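Munel 2 review: recording and replay software for hand-held grippers

Last updated: 22 Jan 2025

Munel is a desktop program for turning hand-held gripper recordings into training episodes. It reads the wrist video and the motion log, lines them up, works out the path of the tool and the opening of the jaws, and writes out episodes that a policy can be trained on. Version 2 came out in December. I have used it every working day since then and used version 1 for most of the year before, so this review is partly a comparison.

We are a small lab with three people recording and two people training. Before Munel we had a folder of scripts written by Alasdair Pollock, who left instructions but also left the department. The scripts worked on his machine. I wanted something that Davina Imrie and I could both run without asking each other which branch to use.

Installing it

The installer is a single file for Linux. There is a Windows build too, which I haven't tried. It took 11 minutes on our oldest workstation, most of that spent fetching the tracking models. The licence is tied to a machine, and moving it means writing to the company. Gus Baptiste did this for us once and had an answer the next morning.

On first start it asks for a calibration. You print a board, wave the gripper over it, then open and close the jaws fully a few times. Version 1 made you type the jaw limits in by hand. Version 2 reads them from the video, and gets them right if the light is decent. Under the strip lights at the back of our room it set the closed position too wide twice. You can still edit the numbers in the settings file, and I suggest keeping a copy of a good one.

Importing

Import is the part that has improved most. We gave it a set of 145 recordings from our small household objects task, all grasps and short moves on a table top. Version 1 took most of a night over a set that size and would stop at the first bad file. Version 2 finished before lunch, put the bad files in a list of their own and carried on with the rest. The list tells you what is wrong in ordinary words, such as "motion log starts after video", and double-clicking an entry opens the recording at the right place.

White objects are where the tracking gets its hardest test in our set. A smooth white thing on a pale table gives the software very little to hold on to, and if the gripper is close then the view is largely black jaw, white object and plain table.

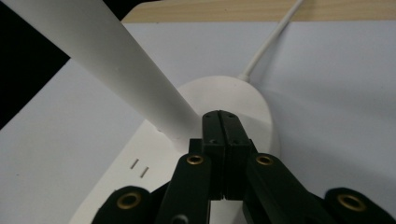 Version 1 lost its position in this sort of recording often enough that we had stopped using white objects at all. The new version does better if you turn on the option called "mask tool", which tells the tracker to ignore the gripper itself. It's off by default and I can't think why. With the mask on, the tracker leans on whatever is left, mostly table edges and anything with a bit of grain or pattern. We still lose some. Putting a patterned mat down fixes nearly all of it, but then you have a mat in your training data, and Ming-te Cheng, who trains our policies, would like there not to be one.

Jaw width

Jaw width is estimated from the video, with no encoder needed. For wide openings I have no complaints. Near closed, the estimate flickers by a small amount from one moment to the next. A policy trained on that learns to flicker as well, and you can hear it in the motor when you run it on the arm. There is a smoothing slider. Set it at 3 or 4 and the noise goes away without rounding off the moment of grasp. Above 6 the closing starts visibly late on the timeline and the arm will be late too.

I would like to be able to set the smoothing for each task. At the moment it applies to the whole project, so we keep two projects and copy files between them.

The timeline

Most of my hours in the program are spent here. Video on top, path and jaw width underneath, and markers for the start and end of each episode. Munel proposes the markers itself from the jaw movement. On simple pick and place I accept most of what it proposes. On anything with a regrasp it tends to cut one episode into two, and you have to join them by hand, which takes a right click and a confirmation box every single time. Please remove the box.

Labels are plain text and can be searched. You can't rename one across a project yet. Milagros Segura had typed "socket" where I had typed "plug" and we sorted that out in a text editor, with the program closed, which the manual says not to do. No harm came of it.

Undo works properly now. In version 1 it forgot everything when you changed recordings.

Replay check

The replay check is new and is the reason I would pay for the upgrade. You load a description of your arm and the program tests every episode against it: joint limits, speed, and collisions with the table. Episodes are marked green, amber or red. Red means the arm can't follow the path at all. In our case these were nearly all recordings where somebody had reached across themselves and turned the wrist too far, and we now know to record those from the other side of the table.

Amber is less useful. It covers everything from slightly too fast to very nearly through the table top, and you have to open each one to find out which. I now skip the speed ones and let the exporter slow them down.

We compared the check with the real arm on 12 episodes picked from the green group. The arm followed every one of them. That is a small test, but version 1 gave us nothing at all to go on.

Exporting

It writes the usual formats and one of its own. Our largest export so far was 1841 episodes, which went through in one go but used nearly all the memory on the machine. The progress bar sat at the end for a long time and I nearly killed it. If you have less memory than we do, export in parts and merge afterwards. The merge tool is only on the command line and is described on the last page of the manual.

One fault to be aware of. If you export with image cropping on, the camera values written alongside are those for the full image. Anything that uses only pixels won't care. If you project points into the image they will land in the wrong place. I reported it and was told it will be fixed in the next release. Until then, crop in your own loader.

Against the others

I also tried Fanolon and Avotiņš for a week each. Fanolon has the nicer timeline and handles two grippers at once, which Munel doesn't. Its tracking was worse on our table and there is no replay check. Avotiņš is free, and quick once it is set up, but setting it up took me two days, and Davina gave up on it. If you have somebody who likes that kind of work, look at it first.

Worth buying?

For one gripper and one arm, yes, and if you have version 1 then upgrade for the import and the replay check. For two-handed work, get Fanolon or wait. Turn on "mask tool" before your first import, as changing it later means running the tracking again on everything.

Related reviews

Fanolon timeline editor, first look
Jakumden bench arm controller: six months of use
Calibration boards: paper, foam and aluminium
Avotiņš set-up notes
Choosing a table surface for visual tracking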